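Início | Quem somos | Perguntas | Contato

Perguntas que me fazem sobre a automação na Lazaridis

Trabalho na oficina de Gurkosville desde antes de chegar o primeiro braço, e desde fevereiro quem responde às dúvidas do pessoal sou eu. Juntei as que mais aparecem -- se faltar a sua, me escreva!

O robô vai tirar o meu emprego?
Começo pela mais difícil. Na nossa bancada ninguém foi dispensado, mas o trabalho mudou, e mudou bastante. Duas colegas que antes faziam separação de peças hoje preparam as tarefas, conduzem o braço e anotam o que deu errado. Se me perguntarem daqui a 2 anos, não sei o que vou dizer.

Por que treinar numa cozinha de brinquedo?
Também achei graça no começo! Mas é barata, cabe num canto e tem um pouco de tudo: fogão, pia, botões, uma panelinha de metal que brilha, um pintinho de pelúcia que amassa quando a garra aperta. Pegar coisa mole é bem diferente de pegar coisa dura, e isso a gente só entende treinando.

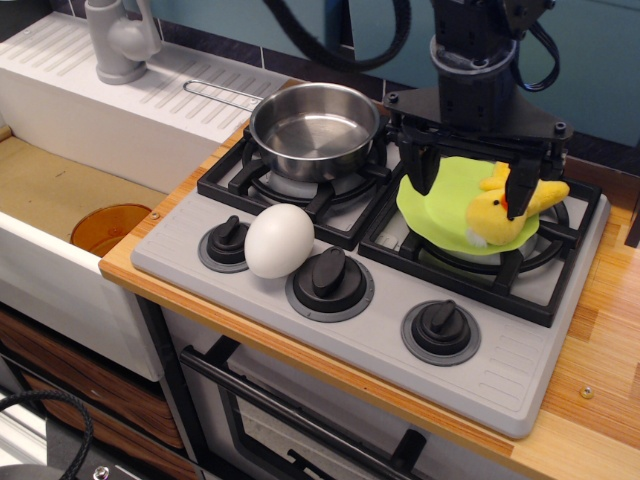
Preciso saber programar?
Não. Eu não sei até hoje (e já desisti de fingir). O curso interno tem 11 encontros, dados pelo pessoal da Bollis, e a maior parte é mão na massa. Paciência ajuda mais que matemática.

Cansa menos que o serviço antigo?
As costas agradecem, os olhos nem tanto. Ficar acompanhando a garra perto de uma coisinha amarela no canto do fogão, cuidando dos cabos, exige uma atenção danada. Pedimos pausas mais curtas e mais frequentes e conseguimos.

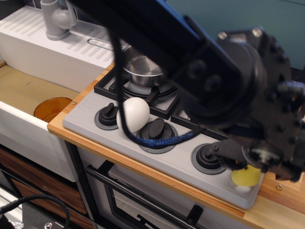 Quantas repetições são necessárias?
Depende da tarefa. Nossa meta do primeiro ciclo era 2000, somando todo mundo, e no meu pior dia só aproveitei 53. Repetição ruim também se anota, viu? Tem gente nova que esconde os erros com medo de levar bronca, e aí o registro fica capenga.

O que acontece com os objetos entre uma tentativa e outra?
Quem está no turno confere: o pintinho no prato verde, a panela na grelha, o ovo branco entre os botões.
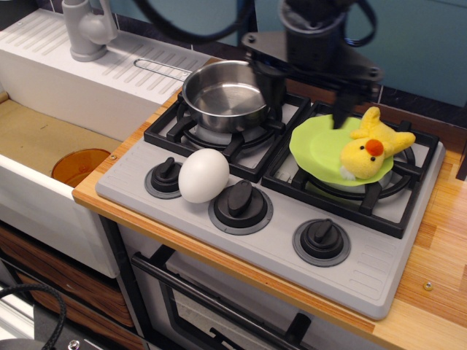

Parece bobagem, eu sei, mas essa conferência virou metade do ofício. Cada turno tem sua folha, e a gente combinou de não mexer na arrumação do colega sem avisar -- já deu briga por causa disso.

O salário mudou?
Para quem terminou o curso, sim, um degrau na tabela. Para os outros ainda estamos conversando.

Posso visitar?
Pode! Combine antes com a portaria do galpão Mundilgate.

Veja também
- Como se inscrever no curso interno
- Pausas e rodízio: o que foi combinado
- Modelo da folha de turno

Contato: recepção, Gurkosville | © Lazaridis | Voltar ao topo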